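4. Setting up approval of campaign material

Before a campaign can be booked in Plumia, each advert must pass through an approval chain. In this section you make the chain and connect it to a client account. You need administrator rights for the account.

1. Open Accounts and choose the client.
2. Click Approvals, then New chain.
3. Type a name for the chain. The name is also shown to the client, so please choose it with care.
4. Add the approvers in the order in which they must answer. One chain can have up to seven approvers.
5. Set the time limit for each answer. The standard value is 23 hours.
6. Click Save and connect.

Note: An approver who is on holiday does not stop the chain if you have entered a deputy — see section 7.

Caution: When you delete a chain, all open approvals in it are cancelled. This cannot be undone.

Adding a background picture to the approval page

7. Open Appearance and click Upload background.
8. Select your file and click Apply.
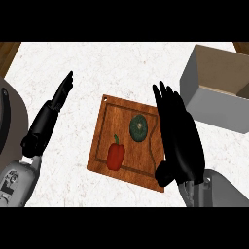
Image: Dokberg / Rohani Saragih

9. Check the page in Preview, also on a telephone. Text on a pale background can be hard to read; in this case set Text colour to Dark.

If the message "Error 686" appears, the chain has no approver. Go back to step 4 and add at least one person.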